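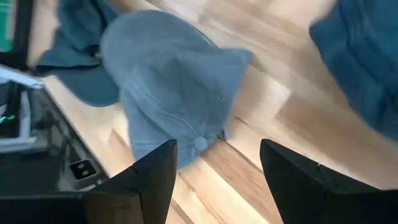
Soft bucket hat, light blue-gray. Pack something like it!

Staying at the Laaksonen cabin: your questions

Hi, I'm Saimi Partanen and I look after the cabin bookings. I get a lot of the same emails (which is fine, I like emails), so I've put my usual answers on one page. If yours isn't in the list, write to me and I'll probably add it.

Where is the cabin, exactly?
On the north shore of Edania Lake, a short drive up from Irunton. The address is 2242 Bovura Road. Your phone may try to send you up the old logging track from the west side — please don't let it. Stay on the paved road until you pass the boat ramp, then take the second driveway on the left, the one with the green mailbox.

What time can I check in?
Any time after 3 p.m. If you're going to be really late, that's okay too, the porch light is on a timer and stays lit until 1 a.m. Checkout is 11 in the morning. If no one is coming in after you I'm happy to stretch that to early afternoon, just ask me the night before.

How do I get the key?
There's a lockbox to the right of the front door, and I text you the code on the morning you arrive. The little door on it sticks. Push in first, then pull down.

Is it hot up there in summer?
Warmer than people expect! We're at 1583 feet and the nights cool off nicely, but the dock gets sun from breakfast until dinner and there isn't a tree near it. Bring a hat, bring more sunscreen than you think you need, and bring a long-sleeved shirt for the canoe. I've burned the tops of my knees out there more than once and I live here.

Do you have air conditioning?
No. There's a ceiling fan in each bedroom and a box fan in the hall closet. I open the windows on the lake side at bedtime and close everything up again after breakfast, and that keeps the place comfortable except in a bad heat wave.

Can we swim from the dock?
Yes, and it's lovely. It's shallow on the shore side and gets deep quickly past the ladder, so small kids need a grownup right there with them. Life jackets are in the shed in a mix of sizes. The bottom is rocky in places and old sneakers are a good idea.

Can I bring my dog?
You can, and I'd love to hear their name when you book. There's a flat fee of $50 for the stay, however long it is. I ask that dogs stay off the beds and that you rinse them at the outside tap if they've been in the lake. Cats are a no, sorry, my sister comes up in the off weeks and she's very allergic.

Is there Wi-Fi? What about cell service?
There's Wi-Fi and it's good enough for email and for one person watching a movie. Two people on video calls at once is asking a lot of it. Cell service depends on your carrier. I get two bars in the kitchen and none at all on the dock, which I've come to enjoy.

What's in the kitchen?
Pots, pans, a decent set of knives, a toaster, a drip coffee maker and a French press. There's oil, salt, pepper, and whatever spices the last few guests left behind. No dishwasher, no microwave. The oven runs hot, so if your recipe says 375, set it a notch lower and keep an eye on it.

Is the tap water okay to drink?
It comes from a well, we have it tested every spring, and yes, I drink it every day. It tastes a little of iron. If that bothers you, fill the pitcher in the fridge and let it sit a few hours.

Where do we buy groceries?
Irunton has a small market by the gas station that closes at 8 p.m. It's great for milk, corn, bait and ice cream, and not so great for anything fancy. If you're picky about your coffee, bring it from home.

Can we have a campfire?
In the stone ring only, and only when there's no burn ban. The current rating is posted at the boat ramp, and I'll text you if it changes during your stay. Firewood is stacked beside the shed and it's included. Please don't bring wood from home, it can carry bugs that are hard on our trees. Drown the fire properly before bed — two full buckets.

How far is the trailhead?
It's 300 yards from the end of the driveway. Turn right, walk past the neighbor's barn, and look for the wooden post. The loop around the point takes me nearly an hour at a slow pace, longer in blueberry season. Wear long socks for the ticks and check yourself when you get back.

Are you open in winter?
We close in December and open again when the road is dependable, usually in April. The pipes are drained while we're closed, so I can't make exceptions, even for very nice people who ask very nicely.

I left something behind. Can you mail it?
Of course! Tell me what it is and where you think you left it and I'll have a look the next time I'm over. I don't charge for small stuff. For heavier things I'll let you know what the postage came to and you can pay me back. I hang on to everything until we close for the season, and after that it goes to the thrift store in town.

What if I need to cancel?
Let me know two weeks ahead and you get everything back. After that I keep the deposit unless I manage to fill the dates, and I do try. If the road is closed or there's an evacuation notice, you get a full refund whenever it happens.

How do I book?
Send me your dates, how many of you there are, and whether there's a dog. I answer in the evenings, mostly after 7.

This site uses cookies to remember your settings. By continuing to browse you agree to our use of cookies. OK

Contact | © Laaksonen Cabin, Edania Lake | Back to top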